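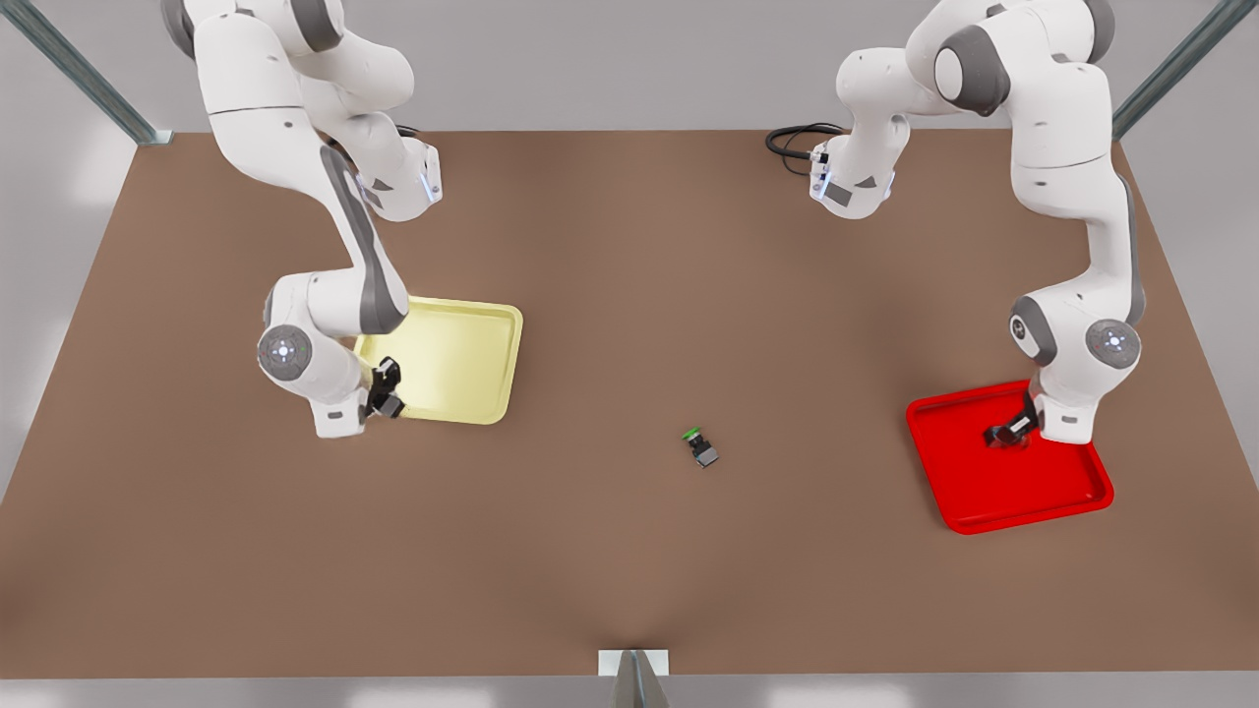
Trays on the worktop.

Old records: which cleaning tips hold up

Every few months someone tells me wood glue is the secret to a clean LP. You spread it on, let it set and peel it off with the dirt. I tried it on a charity shop soul record and lost half of side two under a strip that wouldn't lift. Kam-wah Kwan swears by it. I have heard his records and I'm not convinced.

Washing-up liquid is another one. A single drop in a bowl of distilled water does no harm that I can find, but people never stop at a drop, and the leftover film crackles. Rinse twice, keep the label dry, and stand the disc in a dish rack overnight. Tap water leaves chalk in the grooves where I live.

I also bought the Plalard brush, which cost 36 pounds and claims to remove static. It moves dust from one side of the record to the other. A plain carbon fibre brush does the same job for less, held still while the platter turns.

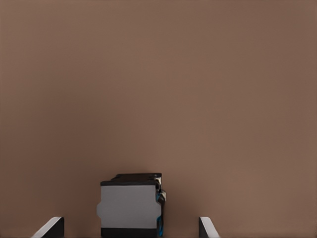
STORAGE

Upright, always, and not packed so tight that you have to tug. Eldana Mamo keeps hers flat in piles "to stop them warping" and has the warped records to show for it.

Loft storage is a bad idea whatever the box says. Swap old paper inner sleeves for lined ones, but do it as you play them — changing 448 in one weekend is a good way to put discs back in the wrong covers.

As for the little sachets of drying crystals, I've used them for two winters and couldn't tell you if they do anything.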